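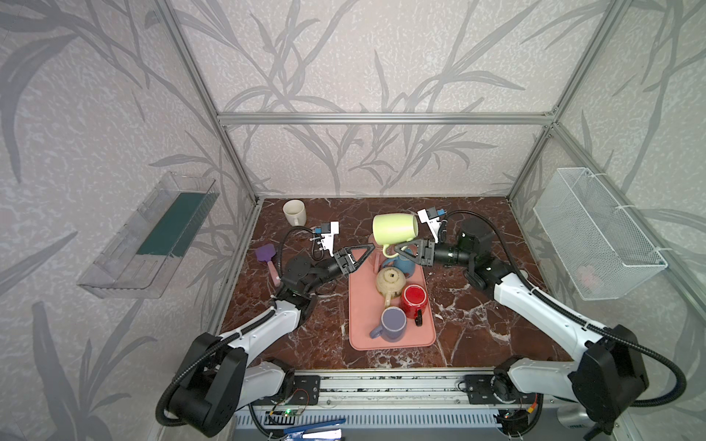 Course handouts > Front of House > Tea service
July 2018, Radek Vondráček

Clearing a tea tray

Take the mugs off first and the pot last. Hold each mug by its handle and keep your fingers out of the inside.
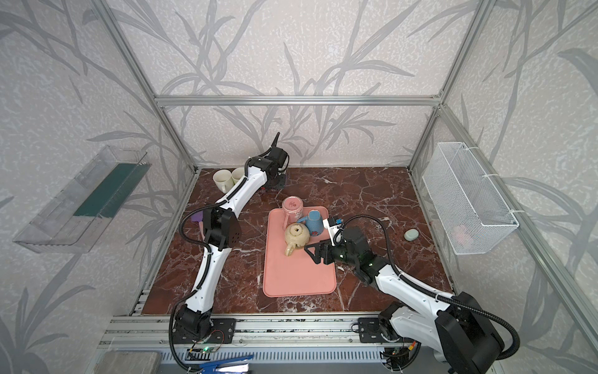 A teapot needs two checks before it goes to the sink. Feel whether there is tea left, then put a finger on the lid. If the pot is lying on its side, as the cream one is on the pink tray, stand it up before you lift anything else. Do the same for a cup that has gone over.

At the sink, look into every cup under a good light. Check the base, 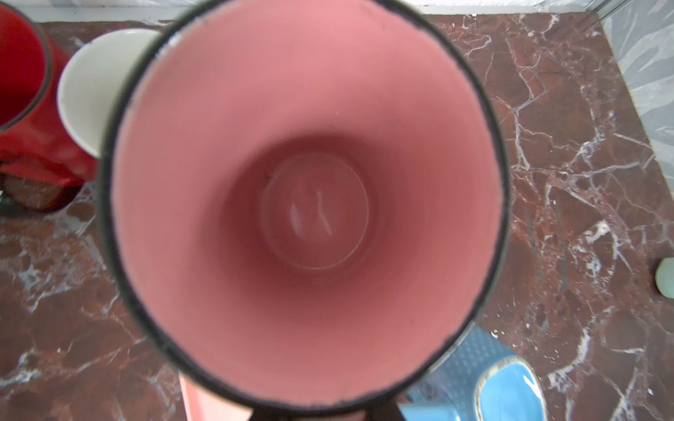
the wall and the rim, in that order. Chipped cups go in the Karkora box. Practical at Stemham: 20 minutes, in groups of 2.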